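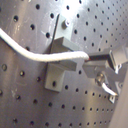
*Gray bracket on the perforated stainless, close up.*

**Anyone else mounting straight to perforated drum steel? (thread 2862)**

**gruvport_emmett** wrote:

Picked up a curved perforated stainless panel from the Gruvport scrap yard in August and I want to use it as a shop wall piece with a few things hung off it. The seller swore up and down that you can bolt a block bracket anywhere on a sheet like this and it will sit tight. I have my doubts. The panel is curved, the block is flat, and flat on curved means you're only touching along a line.

The upper plate looks flush enough from the front. Looks are cheap. Has anybody lived with a setup like this for more than a month?

– Emmett Ridgeway

---

**pruitt_w** wrote:

I've had two on a curved panel for a couple of years. No trouble. Tighten it and forget it. You're overthinking this.

---

**tinsnips** wrote:

> Tighten it and forget it.

Sorry, no. How thick is your sheet, and how tight is the curve? "No trouble" on a big gentle radius tells him nothing about his. On thin stuff you crank the screw and the sheet pulls flat right under the plate, then you get a dimple you can feel with your thumb.

Also, are those blocks plastic or aluminum? I can't tell from the picture and it matters a lot for how hard you can pull them down.

---

**gruvport_emmett** wrote:

Seller said aluminum. He also said the sheet was like new and there are scuffs and scratches low on the left, so take that for what it's worth. I haven't put a file to the blocks yet.

---

**pruitt_w** wrote:

Scuffs are nothing. It's stainless. Gray pad, go with the grain, five minutes.

And mine is 18 gauge since you asked.

---

**kettle_black** wrote:

Go with the grain on a sheet full of holes and you'll be picking gray fuzz out of every one of them till Christmas. Ask me how I know. I tried that Huvenero paste too, the one everybody on here was pushing last year. It packed into the holes and dried white. Spent an evening with a toothpick. I counted 100 and then quit counting.

Leave the scuffs alone.

---

**tinsnips** wrote:

Agree on the scuffs. On the bracket, I'd want a curved shim behind that top plate, or at least a strip of rubber. And look at the back side before you trust anything. If there's only a small washer back there, the load is sitting on the thin webs between holes. Use a fender washer or a backing strip.

---

**pruitt_w** wrote:

Rubber squashes and then the screw is loose. You've traded one problem for another. If you want a shim, make it out of metal. I still say he doesn't need one.

– Wendell Pruitt

---

**tinsnips** wrote:

Hard rubber, thin. I didn't say a bike tube.

---

**morkumow_shop** wrote:

What's it holding up? All this back and forth and I don't see a weight anywhere. Coat hook or an anvil?

---

**gruvport_emmett** wrote:

Hand tools and a work light. Heaviest thing is a Blackwood bar clamp.

---

**morkumow_shop** wrote:

Then Wendell is probably right, much as it pains me. I'd still put the big washer on the back. There was a long argument about backing strips in thread 2863, skip the first page.

---

**gruvport_emmett** wrote:

Read it. Half of them say strip, half say washer, and one guy is selling strips. I'll go with a fender washer and no shim, hang the clamp on it and check the screw in a month. Not convinced, but it's cheap to try.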